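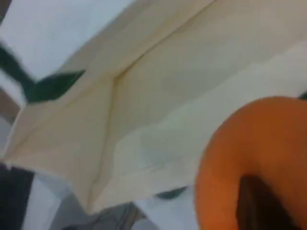 Packing Odd Shapes in Used Paper

Home | Projects | Spring Show | Class Notes | Contact

4 min read

By Si-eun Sung, with Callum Munro and Apolline Pons

My group got the packing topic because we were last to pick, and I was a little sulky about it for a whole day (everyone else got bridges or kites!). Then I went home, opened the hall closet, and found the bag where my mother keeps every sheet of paper that has ever come into our apartment in a box. She saves all of it. So that became our project: can paper that has already been crumpled and used do a second job, and does it do it well enough that you'd trust it with something you care about?

We called the project Haruna, which doesn't mean anything special, Apolline just liked the sound of it, and we needed a name for the sign-up sheet.

What we wanted to find out

Most packing advice is written for boxes inside boxes. Books, plates, things with flat sides. We wanted the awkward stuff instead, the rounded things that roll and the long things that are fat at one end and skinny somewhere else. Callum said we should also care about how annoying the wrapping is to do, and he was right, because if it's annoying people give up and use a towel.

How we worked

We borrowed the big table in Ms. Lenz's room on Friday after class and spread everything out. The paper was cream, the plain kind, already full of creases and pretty ragged along the edge where it had been torn at some point in its life. I kind of love how it looks like that. We left it creased for the first tries and flattened other sheets by hand for the second tries, so we could compare.

For the shaking part we put each wrapped thing in a shoebox, closed it, and took turns walking up and down the stairs with it. Yes, very scientific! We wanted something close to what happens when a box goes in a car, and stairs were what we had. After that we opened the box and wrote down whether the thing had moved and whether the paper had torn.

We weighed the paper too. One full wrap for a rounded object used 220 grams, way more than I would have guessed, and it got us arguing about whether we were being wasteful. Callum thought we were over-wrapping. Apolline thought we were under-wrapping. I wrote it down and went to get a snack.

What happened with the round ones

Round things want to escape. If you lay the sheet flat and pull the corners up, you get a lump of paper on top and almost nothing underneath, and then it rolls inside the box. What worked better was making a loose nest first, pushing the thing down into it, and only then bringing the rest of the sheet over. The old creases helped a lot with this! The paper already wanted to bend, so it stayed where we pushed it, and the flattened sheets kept springing open again.

If the object has an opening in it, stuff that first. We forgot on our first try and the paper over the opening caved in on the stairs.

What happened with the long ones

The long ones were harder and I'm still not totally happy with our method. The trouble is the end that widens out after the narrow part. If you roll the whole thing up like a burrito, the wide tip gets squashed sideways, and the skinny section just before it ends up with a baggy tunnel of paper and no support. Apolline's fix was to wrap the narrow section by itself with a twisted strip until it was nearly as thick as the rest, and then roll. It took forever, but in the box it didn't budge.

A fuzzy surface like the green one has is nice to work with, by the way. It grips the paper. Smooth things slide around while you're trying to tuck, and you end up holding the bundle shut with your chin.
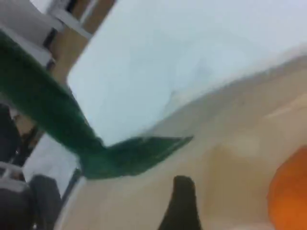
Can you reuse paper that has a torn edge?
A torn edge is fine as long as you keep it on the outside of the bundle. Start wrapping from the whole side and finish with the ragged one.

Things we'd change

I'd want a proper box next time, one that isn't missing part of its lid. I'd also test damp paper, after Mareike Lenz asked us what would happen in a leaky garage and we all just looked at each other. Callum wants to try newspaper, but I'm worried about ink coming off on light fabric.

Thanks to Ms. Lenz for the table and to Morfudd Mathias in the class above us for lending us her kitchen scale, which we still have. Our display goes up in April, next to the kites.

304 shares | 2 comments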